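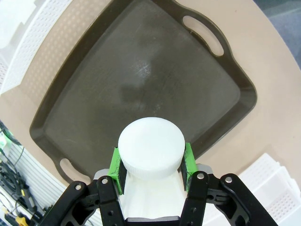
I had been promising myself the Poltley pottery open house for years, and in March I finally drove out there with my sister-in-law, Suryani Halim, who throws bowls at home and knows what questions to ask. I know very little about clay. I came home wanting a kiln!

The pottery sits in an old feed mill by the river, and they let you wander through nearly all of it. We started in the clay room, where the air smells like a basement after rain and the bags are stacked on pallets. They mix three clays here. The one I liked best is a rusty local one called Drurka, dug from a bank behind the mill and so gritty that beginners complain about their fingertips. Suryani got to squeeze a lump and would not give it back for quite a while.

## The wheels

Hiu-tung Lau runs the throwing room and gave the demonstration at 2. He made a lidded jar, talking the whole time, and then cut it in half from top to bottom with a wire so we could see how even the walls were. There was a groan from the whole crowd (me included). He says he learned more from the pots he cut up in his first year than from the ones he kept, and he keeps a shelf of halves to prove it. 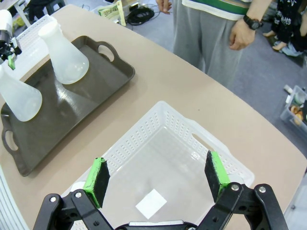 Glazing was my favorite part of the day. Every glaze goes on looking like chalky paint, and none of them look anything like what comes out of the kiln, so the staff keep test tiles hanging on nails along one wall. I must have stood there for twenty minutes. There's a soft beige among them, close to the color of the big tabletop with the curved edge, and right next to it a blue-gray that I would have put on every plate I own. Same recipe, we were told, with a pinch of cobalt in the second. Suryani copied the label into her notebook and underlined it.

After that came the kiln shed, which is hot even with both doors open. The big gas kiln, nicknamed Gerar after the man who built it, holds more than 700 mugs when it's packed well. A firing takes 12 hours, and somebody sits up with it all night in a lawn chair.

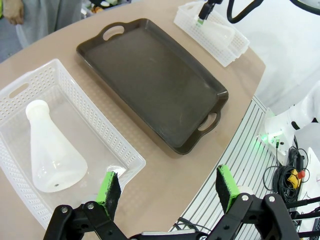 You can't see inside while it's going, of course, but they had left the previous load half unpacked, and the bricks around the door were still ticking as they cooled. One shelf of bowls had stuck together. Another had come out a deep, glassy green that had people leaning over the rope to get a better look.

We finished in the shop, where the seconds are cheap and the wobbly ones go first. I bought a Ngui teapot, the squat kind with the handle on the side, and it pours beautifully. Parking is in the field across the bridge, so bring boots if it has rained.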